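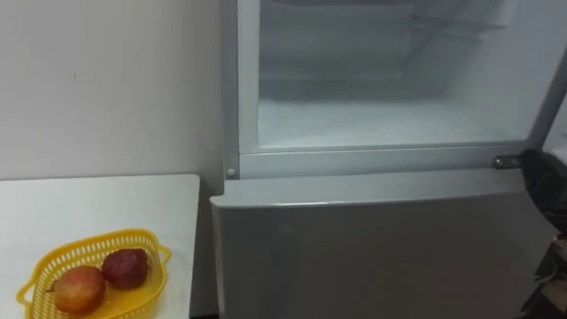

Reading time: 6 minutes

Home Food Storage, Evening Course
Notes for Session Four: Keeping Fruit Through the Cold Months
Instructor: Siiri Sakalauskas

Welcome back, everybody, and thank you to those of you who brought apples last time (I'm still eating them, and so are my neighbors). These notes cover what we'll talk through in class, plus a few things I always run out of time for. Read them before you come if you can. If you can't, bring them along and scribble in the margins.

What ripening means for storage

We start with the word that trips everyone up, so let's get it over with. Fruits fall into two loose families. The climacteric ones go on ripening after they've been picked: apples, pears, bananas, peaches, plums, avocados, tomatoes. They have a burst of breathing, so to speak, and along with it they give off ethylene, a gas you can't see and would never notice at home. The non-climacteric ones don't do this to any great extent. Grapes, citrus, cherries, strawberries and pomegranates are about as sweet on the day they leave the plant as they are ever going to be.

You don't have to love the vocabulary. What I'd like you to carry home is the habit of asking, each time you unpack your shopping, "Does this one still have some ripening to do?" A hard pear does, so leave it on the counter until the flesh near the stem gives a little when you press it, and then move it somewhere cold. A lemon doesn't, and it can go straight into the refrigerator.

Breathing and drying out

Picked fruit is still alive. It takes in oxygen, uses up its sugars and acids, and gives off carbon dioxide, water and a bit of heat. Cold slows all of that down, and that's the main reason a refrigerator works at all. It isn't magic and it doesn't improve anything; a tired peach goes in tired and comes out tired.

The other thing fruit does is lose water. My grandmother's cellar was damp enough to make the labels peel off the jars, and her apples stayed crisp until spring. A modern refrigerator is a drier sort of place, particularly the kind with a fan, so thin-skinned fruit shrivels unless you give it some cover. A loosely closed bag is plenty. Please don't seal it up tight, though! Trapped moisture collects on the skin, and mold is very happy there.

Thick skins are a great help. Oranges and grapefruit have them, and pomegranates have a leathery rind that guards the seeds inside very well. The rind may dry and tighten over the weeks while the inside is still lovely, so don't judge too quickly. Color isn't much of a guide to quality either, as varieties differ so widely. Pick the fruit up. It should feel heavy for its size, with no soft patches and no cracks where mold could get in.

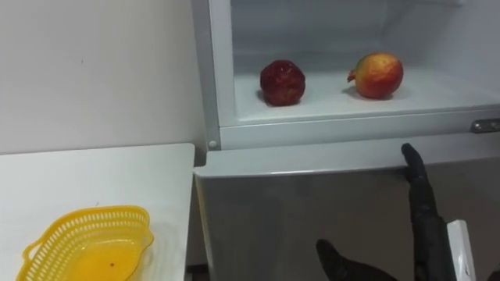 Cold is not good for everything

Some fruit suffers in the cold well before it freezes. We call this chilling injury, and it's sneaky, as the damage often shows up only after the fruit has come back to room temperature. Bananas go gray or brown in the peel. Peaches that have sat too long in the wrong range of temperatures turn dry and woolly. Unripe mangoes and avocados may never soften properly. Tomatoes lose a good deal of their flavor.

For most of these, ripen first and chill afterward, and only for a few days. A ripe avocado will wait for you in the refrigerator very patiently. A hard one should stay out.

Who can live with whom

Now back to ethylene. Ripe apples and pears give off quite a lot of it, and their neighbors respond. Sometimes we want that, and the old trick of putting an apple in a paper bag with hard avocados is a perfectly sound one. More often we don't. Leafy greens go yellow, carrots can turn bitter, cucumbers go soft, and kiwis stored beside ripe apples will be mush before you've thought to look at them.

If you have two crisper drawers, give one to apples and pears and the other to greens. If you have only one, let the greens have it and put the apples in a bag on a shelf. Britta Harms, who took this course two years running and now helps me on Saturday mornings, keeps hers in a cold pantry in Matville and swears by wrapping each apple in newspaper. I used to think this was fussy. Then I lost most of a crate to a single rotten one, and now I wrap.

Washing, sorting and the weekly look

Wash fruit just before you eat it. Berries especially hate being put away damp. If you can't stand to wait (I know some of you can't, we discussed it at length in September), dry them very thoroughly on a towel and line the container with paper.

Sort when you bring the shopping home. Bruised pieces go in front and get eaten first, or they get cooked. Leave the stems on cherries and the caps on strawberries. With pomegranates, keep them whole until you want them; once the seeds are out they need a covered container in the refrigerator and should be eaten within several days, or frozen flat on a tray and then bagged.

Then choose a day and have a proper look through everything. It takes me about as long as the kettle does. I pull out whatever is closest to the edge and that decides what goes in the pot, and I've had some very odd compotes this way, most of them good.

For next time

Please pick two fruits of the same kind, as alike as you can find, and keep one at room temperature and one in the refrigerator. Each evening write down how firm each one feels, how it smells, and whether the skin has changed. A few words will do. If you have a kitchen scale, weigh them too, and we'll work out together how much water each has lost.

Session five is drying. We'll be slicing in class, so bring a cutting board, a small sharp knife with some kind of cover on the blade, and an apron if you care about your shirt. I'll have the trays, and Britta has promised pears.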